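Gollelthorpe Savings keeps its mortgage rate where it was, and would like some credit for it

GOLLELTHORPE, Friday – Gollelthorpe Savings announced this morning that its standard variable mortgage rate will stay exactly where it is for another quarter. The decision took the lending desk 40 minutes, most of them spent on the wording of this release.

The hold applies to all 1,563 variable-rate mortgages on the lender's books. Borrowers do not need to do anything. They do not need to call, although a few will, and the phones will be answered by a person until 5 p.m. 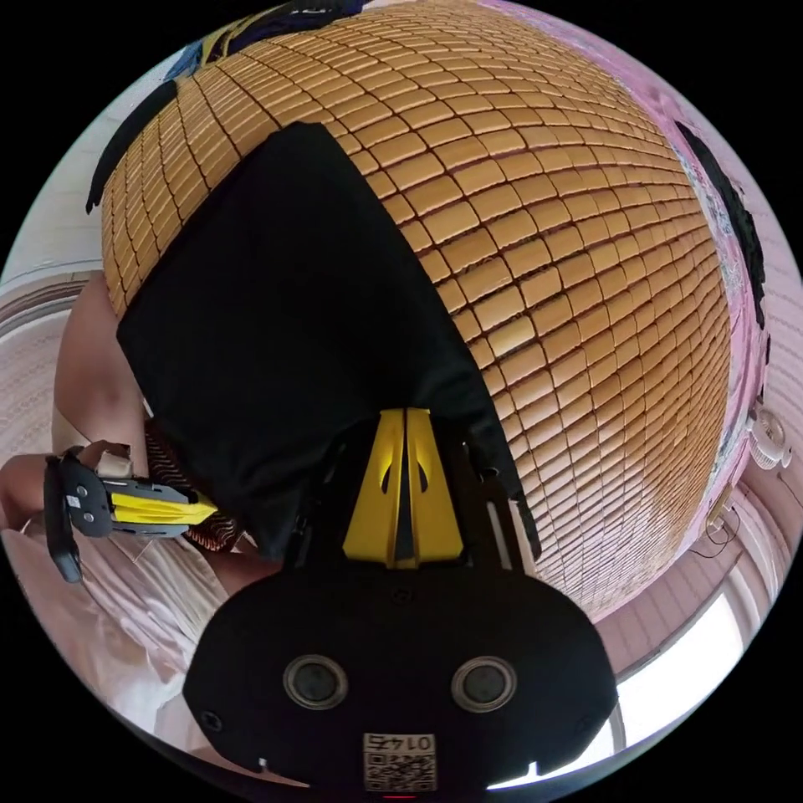 By Traian Cârstea, Head of Lending
Gollelthorpe Savings press desk

Financial markets had expected us to do something, or would have if financial markets had heard of us. Larger lenders have spent the spring nudging their rates up and down by amounts too small to matter to anyone with a kitchen to repaint. We looked at what they did, we looked at our own deposits, and we left the number alone.

I should say what the number depends on. Our variable rate is set from three things: what we pay savers, what it costs us to keep the lights on, and a cushion against loans that go bad. What we pay savers has barely moved. The lights cost more than last year. The cushion is a little fatter than it needs to be, so the second was paid for out of the third. That is the whole of the economic analysis, and anyone who wants it in chart form can have it, though the chart is a flat line.

There was a case for a cut. It was made well, and at length, by our branch manager on Lahlou Street, who sees more first-time buyers than the rest of us and is tired of watching them do sums on the backs of our brochures. The trouble is that a cut we had to take back by winter would be worse for those buyers than no cut. People plan around a monthly payment. They buy the dishwasher on the strength of it.

There was also a case for an increase, made by a spreadsheet. The spreadsheet has been thanked.

Changes that are happening

A release that only says "no change" tends to be filed under the coffee cup, so we have three smaller pieces of news.

First, the fee for switching from a variable to a fixed rate is gone. It was $186, a figure set so long ago that no one on the present staff can explain the six. Customers who have already applied to switch and have not yet completed will not be charged. Those who have completed and paid since the start of the quarter will get the money back by check, without having to ask.

Second, the Durnuleo account, our savings product for people building a down payment, will now allow one withdrawal a year without loss of interest. Until now it allowed none, on the theory that savers needed discipline. Savers told us that they had plenty of discipline and also had cars, and that the cars broke down.
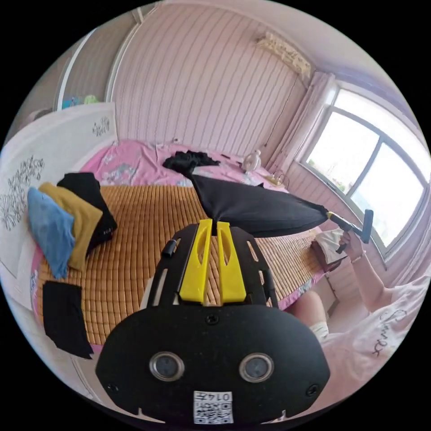
Third, we are shortening the mortgage application. The current form asks for the applicant's employer in four places, and in one of them leaves room for nine letters. The new version is 10 pages long, which I am told is brisk for our line of work. It will be in branches and online in July. Applications begun on the old form will be honored, and possibly framed.

What borrowers may want to think about

A hold is not a promise. Our rate is reviewed every quarter, and the next review could go either way. Anyone whose budget would be strained by a higher payment may find this a decent time to look at a fixed rate, now that looking and switching cost the same. Anyone comfortable where they are can stay there. We earn a similar amount from both, so the advice is about as neutral as advice from a lender gets.

Customers who have missed a payment, or think they are about to, should talk to us before the due date if they can. We have more room to help then. Extensions, interest-only periods and longer terms are all possible, and asking about them does not go on a credit report.

Savers' rates are also unchanged. I realize this is less thrilling from their side of the counter.

About Gollelthorpe Savings

Gollelthorpe Savings is a member-owned lender offering home loans and savings accounts through its branches on Lahlou Street and in Ganetti Square. It has no plans to expand, rebrand or launch an app with a cheerful name.

Press contact: Traian Cârstea, Lahlou Street branch. Please ask for him at the front desk, as the voicemail is full.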